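Home | News | Toy Library | Borrowing | Contact

Last updated 08/08/2026

Painted blocks: what we keep and what we touch up

The Harju Toy Library's painted wooden blocks are the most borrowed item on our shelves, and they look it. The set came to us in March from the old Kovano play centre, along with a box of puzzles and a wooden train. It has been out on loan most weeks. Members have asked whether the chipped ones should be thrown out. Mostly they shouldn't, and a bit of work at the table at home will keep them going for years.

The yellow cubes show wear first. On a pale tabletop the colour is still strong, but the paint goes along the bottom edges and at the corners, where a block lands when a tower comes down. A pale corner or a tiny dark speck on one face is ordinary wear and you don't need to report it.

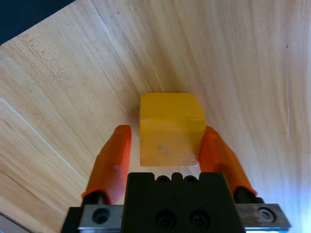
Checking a set before you return it

Tip the blocks out on a table in good light and turn each one over. Run a thumb along the edges. If you feel a splinter or a crack, put that block in the paper bag supplied and write "repair" on it. If paint is lifting in flakes, do the same. Smooth bare wood is fine – leave it with the rest.

Wipe the blocks with a damp cloth and let them dry before they go back in the tub. Please don't soak them or put them in the dishwasher. We lost part of the Tuvham set that way last year, when the wood swelled and the colour came off on everything else.

Touching up

Sand the chipped edge by hand with 400 grit paper, wipe off the dust, and put on three thin coats of a water-based paint labelled as safe for toys. Leave each coat to dry for as long as the tin says. Matching the colour exactly is hard, especially with the greens and oranges. Stand the block next to one of another colour while you work and you'll see how far off you are – a teal green beside a reddish orange gives a fair comparison. A slightly glossy finish is easier to wipe clean than a matte one.

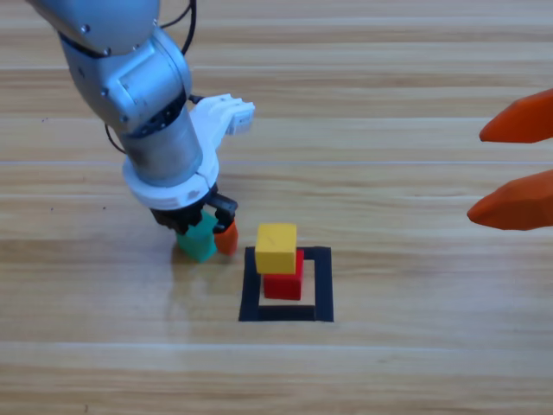 Can I add blocks from home to make up a set?

Please keep them separate. Donated blocks go in the tub by the front desk and are checked before they join a set.

Block sets can be booked at the desk or through the borrowing page. The Udell Street entrance is closed for paving, so use the side door.

Recent items
Puzzle pieces: 77 found, 73 returned to their boxes
New shelves at the Harju Toy Library
How to book the wooden train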